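替“适量”说几句好话，也说几句坏话

2011年5月9日，星期一

上个礼拜我在博客里贴了我妈的红烧肉做法，底下留言吵成一锅粥。吵的不是肉，是“适量”两个字。有位读者很生气，说你写“生抽适量、冰糖适量、水适量”，那我还看你干什么，我自己也会适量！另一位马上跳出来，说你连酱油放多少都要人教，趁早去吃食堂。两边你来我往，盖了长长一串楼，我插不上嘴，索性另开一篇，把我的意见一次说完。

先交代立场，免得大家猜：我以前是坚定的反“适量”派，现在摇摆得厉害，但总的来说，我还是觉得写菜谱的人应该把数字写出来。这话从一个贴了三个“适量”的人嘴里出来，确实没什么说服力，各位就当我是来自我检讨的吧。

我怎么成了反“适量”派的呢？那年刚搬到帕德波特（Padport，本地华人都这么叫，也有叫“垫子港”的，我每次听见都要笑），人生地不熟，想吃一口家里的东西，就打电话问我妈。我妈在电话那头说，你先把肉焯一下。我说焯多久？她说焯到行了。我说怎么叫行了？她说你看它行了就行了呀。接着是放糖，放一点。一点是多少？就一点。你舀一勺嘛，别太满，也别太少。用哪个勺？就家里那个勺！

家里那个勺在家里呀，妈。

那个勺我到现在都记得，铝的，勺柄上有个小坑，从我记事起就挂在灶台边上。我妈所有的“一勺”都是那个勺，所有的“一碗水”都是那只蓝边碗。她的菜谱要是写下来，离开那间厨房就是一篇废文。我后来慢慢琢磨出来，她不是小气，也不是糊涂，她那一套单位精确得很，就是没法出口。

那顿红烧肉我做得又苦又硬，糖炒过了。我对着锅站了好一会儿，下楼买了个面包吃。从那以后我就成了数字的信徒，买了秤，买了量杯，买了一套叮叮当当串在铁环上的量勺，看见“少许”就翻白眼。

那段时间我看菜谱只看西餐的。西餐菜谱多让人安心哪，面粉多少克，黄油多少克，烤箱多少度，多少分钟，连打蛋打到什么样子都给你配图。我照着做，做出来跟图片差不多，拍照发给国内的同学，同学说你可以啊。我心里美得不行，觉得自己掌握了科学。

（插一句，说到烤箱的度数，我的烤箱是房东留下来的，旋钮上的字磨得只剩一个2，后面跟着的零全没了。我一直拧到那个2附近，烤什么都拧到那儿。所以我的“科学”到底有多科学，大家心里有数就好。）

我还专门买了一本很厚的烘焙书，号称收了2,000个方子，搬回家的时候胳膊都酸了。做过的大概就那么几页，都沾了黄油，翻到那几页会自己摊开。剩下的全是崭新的。有一阵子拿它压过咸菜坛子，压得很好。

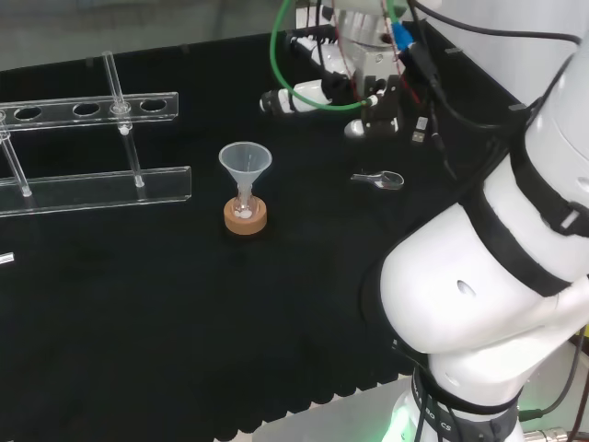 让我开始动摇的是楼下的面包师傅。我们那条街叫斯肯德斯卡（Skendska），街角有家面包店叫恩达赫（Endach），店面窄得两个人侧身才能错开，可是黑麦面包好吃得不讲道理。师傅是捷克人，叫Dalibor Havlíček，姓里头那个带小帽子的字母我念了好几年都没念对，他也不计较，我就跟着别人叫他达利博尔。

我那时候是带着一种朝圣的心情去问他方子的。我想，面包师傅啊，烘焙啊，全世界最讲究数字的行当，我妈那一套在他这儿肯定行不通。我连小本子都带了！

他倒是很大方，面粉、水、盐、酵头，一样一样报给我，我一样一样记。记到水的时候他停了一下，说，这个数是冬天的。我问夏天呢？他说夏天少一点。我问少多少？他抬起手，拇指跟食指捏了捏，好像空气里有块面团似的，说，少到手上感觉对了为止。

我当时差点把本子摔了。这不就是我妈吗！换了个国籍，留了把胡子，还是我妈！

后来我跟他混熟了，有几回大清早去店里看他揉面（他不嫌我碍事，可能是嫌了没说）。他称是称的，面粉每次都过秤，可是水从来留一截在壶里，最后那一截倒多少，全看手。新到一批面粉，他会先抓一把攥一攥，再闻闻，然后嘟囔一句我听不懂的话。潮天和干天，同一个方子，揉出来就是两个脾气。他跟我讲，你那本书里写的水量没有错，那是写书的人那天的水量。

这句话我记到今天，“那是写书的人那天的水量”。你看，数字写得再细，也带着那天的天气、那袋面粉、那个烤箱。我那个只剩一个2的烤箱，跟写书的人那个烤箱，恐怕除了都叫烤箱，没有别的共同点。

于是我就开始摇摆了。

摇摆的第一个后果是我变得特别烦人。朋友请吃饭，我一边吃一边问，你这个盐放了多少？人家说随便放的。我说随便是多随便？人家就不太想请我了。有一回在海边那家叫“蒂莫阿纳”（Te Moana）的馆子，我追着问老板娘鱼汤里头的姜放了多少，她瞧着我，说，够味就行。再问就不礼貌了，我只好低头喝汤。汤是真好喝，姜味刚刚探个头，又缩回去了。我回家试了好些次，要么探不出头，要么探出来就不走了。

第二个后果呢，我开始留意人家到底是怎么说“适量”的。这里头差别可大了！同样两个字，有的人是真有一肚子话，懒得说；有的人是说不出来，手会嘴不会；还有的人嘛，我怀疑他压根没做过那道菜，从别的网页上抄来的，抄的时候连人家的“适量”一块儿抄了。第三种最可恨。你去搜一搜“糖醋排骨”，能搜出一大排一模一样的文章，连错别字都一样，“料洒”适量，每一篇都是“料洒”。

留言里那位生气的读者，我猜就是吃了第三种人的亏，转头撞上我，把火撒我身上了。我理解，真的理解。我也是吃过亏的人。有一回照着网上的方子腌糖蒜，上面写“醋没过蒜，糖适量”，我心想糖蒜糖蒜，糖总得多一点吧，哗啦倒了大半袋。开坛那天，我先生尝了一瓣，问我这是蜜饯还是什么。那坛蒜放在阳台上，从秋天放到第二年七月，谁也不肯再碰，最后连坛子一起送走了。坛子我还挺喜欢的，绿釉的，现在想起来心疼。

所以“适量”这个词，对会的人是一句废话，对不会的人是一堵墙。会的人不需要你告诉他适量，不会的人听了适量等于没听。那它到底写给谁看呢？我想来想去，它是写给写的人自己看的，相当于在纸上点个头：嗯，这儿有盐。

我外婆留下来一个本子，硬壳的，里面抄的全是菜。我妈前年寄给我，怕丢，挂号寄的，里三层外三层包了旧报纸。我拆开来看，好家伙，比“适量”还狠，她连适量都不写，就写菜名和材料，好些菜一行就完了。“雪菜黄鱼：黄鱼，雪菜，笋，酒，姜。”句号。没了。还有一页只写了三个字，“同上，甜。”我翻到“上”那一页，是酒酿圆子，那“同上，甜”是什么？比酒酿圆子还甜的酒酿圆子？我打电话问我妈，我妈也不知道，想了半天说，你外婆那人，可能是写着写着去收衣服了。

可就是这么个什么都没写的本子，我看得比那本大厚书认真多了。有几页边上有铅笔写的小字，“老四来，多放”，“给爸，淡”，“糯米不好，水减”。老四是我小舅舅，口味重，一辈子没改。你看，她记的是谁来吃、那天的米好不好。该放多少盐她心里清清楚楚，值得记的是哪天要跟平常不一样。

我看到“糯米不好，水减”这几个字的时候，第一个想到的就是达利博尔攥着一把面粉闻来闻去的样子。这两个人要是能坐到一张桌子上，语言一句不通，估计能聊一下午。

有的读者大概看出来了，我快要倒戈了。别急，我没有。

我为什么还是主张写数字呢？听我讲讲我表妹。她去年开始自己做饭，住处离我很远，时差也讨厌，我不可能随叫随到地在电话里喊“行了行了关火”。她问我番茄炒蛋怎么做，我张嘴就来：蛋打散，油热了下去，适量盐……话出口我自己愣住了。我跟我妈一个腔调！连那个不耐烦的尾音都一样！

我把电话挂了，站到灶台前面老老实实做了一遍，每样东西下锅之前先放到秤上过一过，写在纸上。做完才知道，我每次放的糖比我以为的多得多，我一直跟别人说“我炒番茄基本不放糖的”。这下可好，谎话都被秤给戳穿了。（我先生在旁边说他早就知道，那你倒是早说啊。）

我把写好的数发过去，表妹照做，说有点咸。我说那你下回少放点。她问少多少，我说你自己尝。她就真的自己尝去了，第三回跟我说刚刚好，还加了葱。你们看出区别没有？有了一个数，哪怕是个不大对的数，她就有地方可以站了，往左挪一步，往右挪一步，都知道是从哪儿挪的。当年我妈要是给我一个数，错的也行，我那锅肉未必会苦成那样。没有数，我连错都不知道错在哪头。

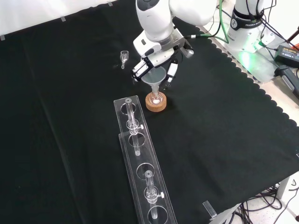
我妈听说我把番茄炒蛋过了秤，笑得在电话里直咳嗽，说你干脆开药房算了。笑完了她又有点不服气，问，那你说，我那个红烧肉，糖到底是多少？我说我哪知道，你从来没告诉过我呀！

她不吭声了。过了几天给我发来一条短信，很短，没头没尾：34克。

我愣是看了半天才反应过来。她跑去把那个铝勺里的糖倒出来称了！我妈，用了几十年那个勺，头一回知道它装的是多少。我问她拿什么称的，家里哪来的秤，她说菜场卖茶叶的那个小秤，借人家的。我能想象她揣着一把勺子走到菜场去的样子，糖还装在小袋子里，还得跟卖茶叶的解释半天。

然后她又补了一条：不过要看肉，肉肥就少点。

行吧。冬天的水，夏天的水，肥的肉，瘦的肉。

那天晚上我就照着这个数做了一锅，放在小炉眼上慢慢咕嘟，满屋子都是那个味道，窗玻璃上一层雾。好吃吗？好吃。跟我妈做的一样吗？不一样，差一口气。我怀疑是酱油，这边买得到的生抽偏咸，颜色也浅。也可能是锅。也可能是我站在那儿盯得太紧，我妈炖肉的时候从来不看锅，她在阳台跟对面楼的人讲话。

留言里还有一位说得挺有意思，他说做饭的乐趣就在于不确定，什么都写死了，跟吃罐头有什么两样。这话我同意一小半。不确定的乐趣嘛，得是你已经有底了才享受得到。我现在炒菜手一抖多放了点醋，我乐呵呵的，今天吃酸一点嘛。可当年那个下楼买面包的我，一点没享受到不确定，我就觉得饿。你跟一个饿着肚子的新手讲“跟着感觉走”，他没有感觉呀，他的感觉还没长出来呢！

再说了，写了数字谁也没拿刀逼着你照做。我那本大厚书我到现在也不大照做，它说放糖我一律减，减多少看心情。它写得明明白白，我才减得理直气壮。

反过来我也要劝劝数字派的朋友，尤其是楼里那位说“误差超过一克就不配叫菜谱”的。我以前跟您一样，我抱着秤过了好一阵子，过得很累。炒个青菜，蒜要称，盐要称，油倒进量勺里还要把勺子刮干净，等我忙完，青菜早就黄了。盐这个东西，牌子跟牌子咸得不一样，粗的细的一勺下去差老远。青菜早上买的和隔夜的，出水也不一样。您那个一克卡得再死，也就是卡在写的人那天的那把青菜上。

达利博尔有个徒弟，小伙子，手脚很快，刚来的时候什么都要问到小数点后头。达利博尔也不烦，问什么答什么，答完了让他把手伸进面盆里，说，你再告诉我一遍是多少。小伙子一开始答不出来。我最近一次去，看见他也在那儿攥面粉了，攥完皱着眉头，架势跟师傅一模一样，就差那把胡子。他攥得对不对我不知道，面包反正是卖光了，我去晚了，只买到两个罂粟籽卷。

哦，还有人问我，那你觉得“少许”和“适量”有没有分别。有啊！当然有！“少许”好歹指了个方向，是往少里去的，你手捏一捏就差不多了，胡椒粉、白芝麻、出锅前那几滴香油，我觉得都可以用“少许”，写成克数反而好笑。谁家厨房秤称得出几粒胡椒来？“适量”就没有方向，上不封顶下不保底，一坛糖蒜就是这么毁的。还有一个我也很讨厌，“若干”，若干根葱，若干瓣蒜，听着像是考古队挖出来的。

“大火收汁至合适浓度”也该骂。合适是多合适？我妈的说法是“锅铲划一道，看得见锅底，它慢慢合拢”，你看，她也没说数字，可我一听就懂了，拿着锅铲划一道，真的看见锅底了。所以我现在的想法是这样的，说得出数的地方就写数，数说不清的地方，就写眼睛能看见的、鼻子能闻到的，糖炒到冒小泡、变成茶的颜色，蒜煎到边上微微发黄，面团按下去慢慢弹回来。最怕两头都不占，一句“适量”打发了。

有人会嫌啰嗦，说一篇红烧肉写那么长谁看哪。我看！我当年在电话这头急得跺脚的时候，我妈要是肯跟我啰嗦半个钟头，长途话费我都愿意出。

好了，欠大家的账得还。红烧肉那篇我今天重新改过了，三个“适量”都拿掉了。五花肉一大块，两斤不到一点，冰糖34克，我妈称的，肉肥就减。生抽80克，是我按这边的牌子试出来的，国内的读者请自己看着办，您的酱油我没尝过。水我写的是没过肉再高出一个指节，别拿尺子量，就用您自己的手指头，粗点细点不要紧。焯水焯到浮沫不怎么往外冒了，捞出来用热水冲，别用凉水，凉水一激肉就紧了，这是我妈的说法，我没试过反着来。

糖色那一段我改了好几遍还是不满意，“茶的颜色”有人说是什么茶，红茶还是普洱？好问题。我去泡一杯看看，改天再来补。

外婆那句“同上，甜”，要是哪位宁波一带的读者知道是什么，麻烦在底下留个言。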